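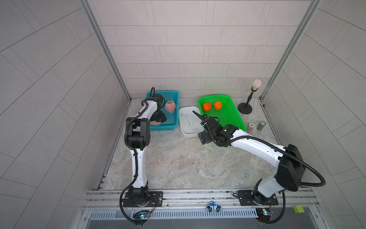 4. Fitting the transponder and starting a session

The Wovton timing kit reads one transponder per car. Fit the transponder before the car goes to scrutineering, and leave it in the same spot for the whole meeting. Moving it between sessions shifts your lap times slightly and makes them hard to compare.

1. Pick a spot on the underside of the car, behind the front axle line, with a clear view of the track surface. Carbon fiber and steel block the signal. Fiberglass does not.

2. Clean the spot and attach the bracket with the two screws supplied. Do not use zip ties alone.

3. Slide the transponder in with the arrow pointing down. Push the R-clip through until it clicks.

4. Check the height. The bottom of the transponder must be no more than 30 inches above the track.

Caution: Keep the transponder away from the exhaust and the brake lines. Heat damage is not covered by the warranty.

5. Turn on the display unit and wait for the green light. Go to Setup, then Cars, then Add.

6. Type in the four-digit number printed on the transponder label, for example 3259. Enter the driver name and car number, then press Save.

7. For a shared car, press Add Driver and enter the second name. The list will then read something like:

Car 17 -- Dimas Purba / Aisyah Teoh -- 3259

8. Go to Session and choose Practice, Qualifying or Race. Practice and Qualifying sort by best lap. Race sorts by laps completed, then by order across the line.

9. Press Arm. The clock starts when the first car crosses the loop.

Note: Driver changes are not detected. Someone on the pit wall has to press Swap when the car leaves its box. If you forget, laps can be moved to the other driver later under Results -- Edit.

Note: If two cars show the same number, one of them was typed in wrong. Delete both entries and add them again from the labels.

Charging

A full charge takes roughly 17 hours from flat. The light blinks red while charging and stays green when done. Unplug the charger before washing the car.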